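Pandus P2 Tabletop Sorting Arm

The P2 takes over the repeat picking at a packing bench. It lifts small parts from the table and puts them in a basket or tray, up to 400 an hour. Your staff set the job, check the output and handle anything odd-shaped.

Tuulikki Räsänen runs the bench at Prosent: "I used to go home with a sore wrist. Now I do the checking and the orders."

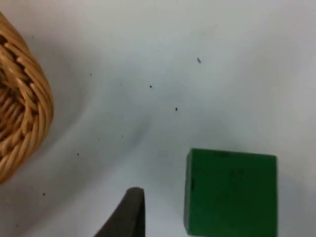

Training takes 2 days and is included. Operators keep the stop button within reach at all times. Spare finger tips are sold in pairs.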